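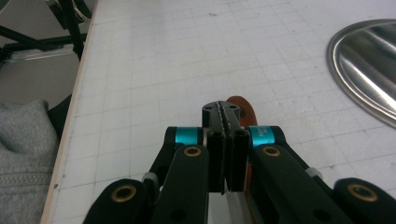

An afternoon at Kadport: how the teaching examples get made

Kadport is a small workshop on the Nirnasgate side of the river, ten minutes on foot from the bus stop at Hayes. It gathers examples for a learning system that is meant to handle ordinary things on a table: picking them up, moving them, putting them down again. I went in July, on one of the afternoons when visitors are let in, and stayed from two o'clock until a little after five.

I have been to factories where robots weld and stack, and I had expected something along those lines. Kadport works mostly by hand. The people who make the examples hold a gripper and do the job themselves, with a camera riding on the tool. The recordings are then passed on for training. The project they go to is called Flundis, and it had been running for a year when I visited.

Arrival and the first half hour

There is a bell, a signing-in book and a row of pegs. We were a group of six. After a short talk, mostly about where not to stand, we went straight through to the tables.

The tables are white, with a faint grid of squares on the top. The grid helps the operators vary where things are put. If an object always started from the same square, the system would learn the square and very little about the object, so the starting place is changed between takes. The one I spent most time at had seen plenty of use, with smudges and scuffs on the white.

The gripper

It is heavier than I expected. The fingers are black and so are the links that drive them, with brass bushings let into the links and a bright teal collar on each side. When the hand is relaxed the two pads stand well apart. Squeeze, and they come together until there is only a seam between them.

Each visitor was allowed a few minutes with one. Opening and closing it is easy. Judging distance is not, and I closed it on thin air twice before I got hold of anything. The advice I was given was to watch the pads and forget about my hand, and to come in more slowly than felt natural. An operator doing the same job beside me looked as if she were hardly trying.

How a take is made

A take begins with the gripper open and held still for a moment. The operator then reaches, closes, moves the object, opens and draws back. Most takes are short. When a take goes wrong, the operator marks it and carries on. Failed takes are kept in a separate store, as the people training the system sometimes want them.

A normal day for one operator comes to 78 takes. That sounded low to me until I saw how much of the work is setting out between them. Things are turned, swapped over, moved to another square. Breaks are fixed and are taken seriously, because a tired wrist shows up in the recordings as a wobble.

Flundis asks for 600 good takes of each task before it will use any of them. There were 364 on the board for the task I watched, which was in its second week.

Shiny things

The most useful part of the visit for me was a talk on metal. Polished objects are hard for a camera-based system. A matt block looks much the same wherever you stand, but a polished curve shows the lights and the room, and the pattern slides about as the camera comes closer. A person takes no notice of this. A learning system has to be shown it many times over, from many sides.

For that reason Kadport keeps a good stock of bright metal. Bowls are one sort. Another is anything with a round base and an upright, where there is a choice to be made between taking hold of the thin part and leaving it well alone.
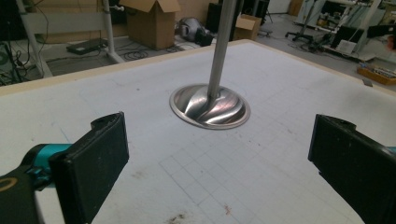

Gripper open, with a polished metal base and pole standing on the gridded table.

I asked whether it would be simpler to spray everything matt. It would, and they tried it in the early months, but the system then did badly with the unsprayed versions. Now the objects are used as they are bought.

The room itself

The room is a working one. There are cardboard boxes on the floor, coils of black cable, and a bench at the back crowded with small items. I asked if the background was a problem in the recordings. The answer was that a little change behind the table does good, and the boxes get shifted about in the ordinary run of things anyway.

Checking

Upstairs, two people go through the takes at a desk. They look for a good start, a clean finish and nothing blocking the camera in between. They also write a line of plain words for each one, such as "lift the bowl and set it down on the left". The wording is agreed beforehand, though there was still a disagreement going on about "bowl" and "pan" while we were there. The store holds 1000 checked takes from the earlier tasks, kept apart from the current work.

Practical notes

Visits are free but have to be booked. Wear flat shoes and leave bags at the pegs. There is a step down into the table room. Tea is from a machine that takes coins only. The last bus back from Hayes that connects with the train leaves at twenty to six.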